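Table Setting at Home: Your Questions Answered

Ondance Tableware Help Pages
Last updated 2 July 2024

We get a lot of letters about plates and bowls, and a surprising number of them have very little to do with buying anything. People want to know how to lay a table that looks cared for on an ordinary evening, with the dishes they already own. We love these questions (please keep sending them!), and we've gathered the ones that come up most often. If yours isn't among them, the contact form is at the foot of the page.

Does the bowl go on a plate or straight on the table?

Either is fine, and you can do both at the same meal. A bowl on a plate is the setting for one person: the plate catches drips, gives you somewhere to rest a spoon, and makes the whole thing easier to carry when the soup is hot. A bowl that everyone helps themselves from can stand right on the wood. White bowls with a dark rim are especially easy to live with this way, as the rim gives them a nice clear outline on a pale table even with no plate underneath.

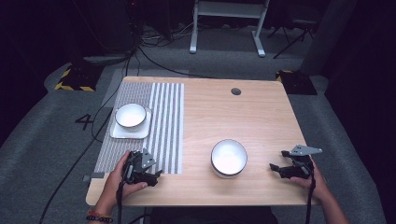 How far from the edge of the table should a plate sit?

An inch or so is the usual distance. Close enough that you aren't leaning over to eat, far enough that a sleeve won't catch the rim as you sit down. If you have small children at the table, give it two inches and don't worry about how it looks.

Can I put a square plate under a round bowl?

Please do. We think it's one of the prettiest combinations there is, and the corners are practical too — there's room for a piece of bread or a few crackers beside the bowl. Try to find a plate with softened corners, which stack better and chip less than sharp ones. In our own range the Carré plate was made with this in mind, and the Esimen bowl sits on it with a comfortable margin all the way around.

My placemat has stripes. Which way should they run?

Most people like them running away from the person sitting down, so that the lines lead the eye up to the plate. With a long mat you can also lay it across the table from one side to the other and let it work as a small runner. If the stripes are heavier on one half than the other, choose the side you like for the plate and stick with it around the table. Guests won't notice, but you will, and it's your table.

The placemat keeps sliding. What can I do?

Smooth wood and a light mat are a slippery pair. A square of rubbery shelf liner, trimmed smaller than the mat so it doesn't show, is what we use in the Premville shop. A bit of removable tape at the corner does the job for an afternoon, but peel it off the same day, slowly, and wipe the spot with a damp cloth. We had a letter in June from a reader who had left hers on all winter, and she was not at all happy with the mark.

Do I need a placemat if the table itself is pretty?

You don't. Pale wood with a lively grain is lovely left bare, and it would be a shame to cover every bit of it. What you do need is something under anything hot. Trivets, a folded towel, a saucer, whatever is in the drawer. If only some of the places have mats, leave the open wood for bowls and cups that aren't straight from the stove.
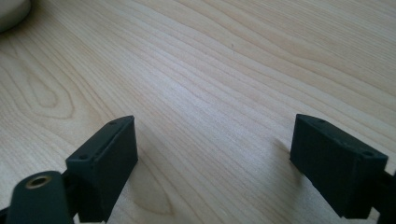
Pale wood with an oval swirl in the grain.

How do I look after a light wooden tabletop?

Wipe it along the grain with a soft, barely damp cloth and dry it right away. Crumbs first, always, or you'll be rubbing them in. For oiled tables, follow whatever the maker tells you about re-oiling, and test any new product on the underside before you trust it with the top. Tiny marks and specks will come in time and we'd leave them be.

Can the bowls go in the dishwasher?

Ours can, plates too. Leave a little space between them on the rack so the rims don't knock together, and let them cool before you stack them. For bowls from another maker, turn one over and look for a mark on the base, and if you can't find one, wash by hand in warm water with a soft sponge.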